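Support > Kesa Garment Care > Steamer Guide > Section 3
Filed under: Set-up & first use, Knits
Overview | Set-up | Care | Parts | Contact

3. Steaming knits

Read section 2 first if the tank's never been filled. Cold tap water only. No scent, no vinegar.

1. Fill tank to the line. Click it in until it stops moving.
2. Plug in, dial to LOW. Wait for the green light, 70 seconds or so on a full tank.
3. Lay the knit flat on a bed or a wide towel. Sleeves out, no folds underneath.

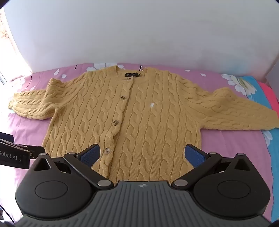 Steaming pass

4. Fit the Indley fabric guard. Clips on one way only.
5. Test burst on the inside hem. Colour change? Stop.
6. Hold head 3 cm off the knit. Don't press. Pressing flattens cables and they dont always come back.
7. Work neck to hem, then sleeves. Short bursts, 2 per spot.
8. Cuffs and ribbing last, lightest setting. Too much steam and the rib goes slack.

CAUTION: Steam burns. Never steam a garment while someone's wearing it. Keep hands clear of the head.

Note: go around buttons and any metal trim. Metal holds heat, let it cool before you touch it. Check the care label before you start, if it says no steam then no steam.
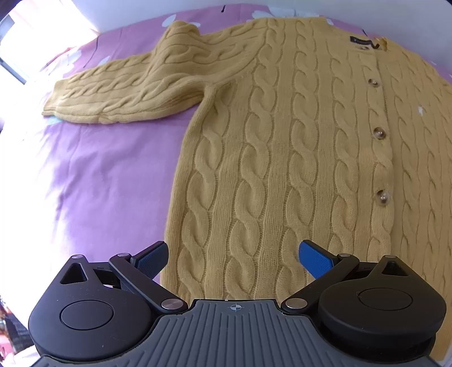 Buttoned knit laid flat, sleeve out to the side.

9. Leave flat until fully dry. Hanging early streches the shoulders.
10. Unplug, wait 16 minutes, empty tank. Don't store it full.

White bits in the steam? Scale. Run the descale cycle, see section 4. Replacement guards from Balogun, Judthorpe store or by mail.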